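Troltberg Site — Equipment Meeting
Minutes, Jun 8, 2018
Subject: upkeep of the Culach unit (two-legged robot), hands, sleeves and lower legs

Present: maintenance lead, two technicians, the software engineer, facilities, purchasing. The safety officer joined for items 4 and 5. Minutes taken by the site office.

1. Minutes of the last meeting
Approved with one correction. The spare wrist cable was received by the stores desk and not by the lab. It has since been moved to the lab cabinet.

Open actions from last time: the leg fastener checklist is finished and in use. The quote for a second charger is still outstanding. Purchasing will call Sosa again.

2. Running hours and service interval
The hour counter stood at 849 when the technicians read it before the meeting. The first full service is set at 3000 hours in our own plan, and the maintenance lead does not want to wait that long for the hands. The legs have given no trouble. The hands get handled more than any other part and the joints are open, so lint and grit can get in.

Agreed: the hands move to a short inspection every 66 running hours. The legs stay on the current plan. The software engineer will add a reminder to the Ira log so that the technicians do not have to keep a separate sheet.

3. Hands and sleeves
The technicians went through the present state of the covering. The black knitted sleeve comes down over the back of the hand and leaves the fingers out. It keeps dust off the wrist connector and nobody wants to lose it, but the lower edge sits close to the knuckle joints, where the small slots and pins are. If the knit works its way into a joint, the finger will stall and the controller will report an overload on that hand.

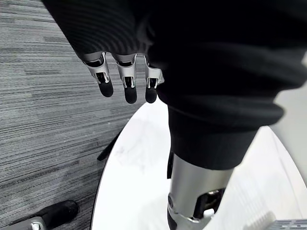 The maintenance lead asked how often this had come up. The Ira log has two overload entries for the right hand since the last meeting and none for the left. In both cases the technician cleared fibers from a knuckle with tweezers and the finger ran normally on the next test. Purchasing asked if a shorter sleeve could be ordered. Sosa can supply one, but the lead time runs into August.

There was some discussion about folding the sleeve back in the meantime. One technician was against it, as a fold makes a thick roll at the wrist and limits how far the hand can bend. The other has tried a single fold held with a soft band and had no trouble over one morning. It was left that the sleeve stays as fitted for normal running, and the band may be used for long sessions if the wrist range is checked first.

The inspection steps below were read out and accepted with small changes. They will be printed and kept with the tool kit.

a. Park the robot, press the stop button and switch off hand power. Wait for the status light to go out.
b. Slide the sleeve up past the knuckles. Do not pull on the fingertips to free it.
c. Look into each joint opening with a flashlight. Pick out fibers with the plastic tweezers — no metal tools inside the joint.
d. Wipe the black fingertip pads with a damp lint-free cloth. Note any pad that is lifting at the edge or has gone shiny.
e. Turn the thumb so that the dark window in the shell faces you and check that there is nothing caught inside. Check that the small round fastener beside the window is seated. Scuffs on the shell are written down but need no action.
f. Bring the sleeve back down, leaving the fingers clear, then restore power and run the open and close test.

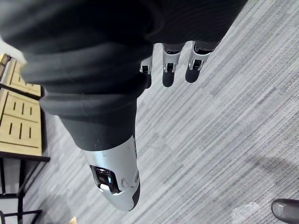

4. Lower legs and trouser cuffs
The technicians reported that the cuffs ride up over the leg segment when the robot bends, then do not always come back down. This does no harm. The concern is the opposite case, where a cuff drops onto the ankle joint and gets pinched. Cuffs are to be checked at the start of each day and again after any work with the knees bent.

The round fasteners at the ankle will get a paint mark across the head so that any turning shows up at a glance. The technicians will do both legs in one go. The torque value stays as given in the service manual.

5. Floor and work area
The safety officer asked that loose packaging and small parts be picked up from the carpet before the robot is moved. Clear plastic is easy to miss and can slide underfoot. Facilities will put a second trash can by the tool kit.

Anyone working close to the feet is to wear closed shoes and have a second person at the stop button. This was already the rule and was repeated for the minutes.

6. Actions
Software engineer: add the hand inspection reminder to the Ira log.
Purchasing: order 2 short sleeves from Sosa and chase the charger quote.
Technicians: paint-mark the ankle fasteners; print the inspection steps.
Facilities: trash can.
Maintenance lead: go through the right-hand overload entries again once the next inspection is done, and bring the result to the next meeting.

7. Any other business
The Troltberg lab key is to be signed out at the front desk again. Meeting closed at 11:40.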